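Ring workshop notebook, January 2019

Second entry on the Stullgate ring. The promoters want it back before their next wrestling show, so the order of work is: ropes first, boards next, canvas last.

Ropes. The top rope has become longer again on the side where the entrance ramp stands. I tightened all turnbuckles until the middle of the rope moved 9 cm under a hand pull, then left it overnight. In the morning it moved 17 cm. The hooks are good and the corner posts did not lean. So I think the rope itself is giving, under the tape where we cannot see it. Joyce Lyimo wants to take off the tape on one side before we order anything from Naylor. I agree with her.

Boards. Dropped the 90 kg sandbag from the second rope in each corner and in the centre. The centre sounds well, deep and loud, as the wrestlers like it. The corner by the timekeeper's table gives a dry knock. One board there has a crack along the grain, and I have put chalk on it.

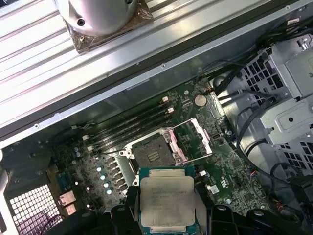
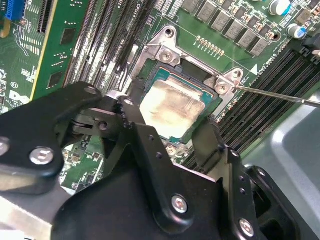
Marking of the parts is still the weak point of our work. At the last unloading we mixed the turnbuckles from this ring with those from the Prulley ring, and the threads are nearly the same, so they start to turn and then they jam. Paint comes off after a few shows. I would prefer engraved marks, like the lines on the silver lid of the Xeon processor in the first photo, only much larger, to be read under a ring apron with a torch. Letter for the ring, number for the corner, then T, M or B for top, middle or bottom rope. Joyce asks if engraving makes the metal weaker. On the body of the turnbuckle I believe no, on the hook I would not do it.

To do:
Open the tape, ramp side, top rope.
Change the chalked board, repeat the sandbag drop 3 times.
Try engraving on one old turnbuckle body.
Ask Stullgate if they still have the spare corner pads. The blue one has a split seam and I have only sewn it by hand.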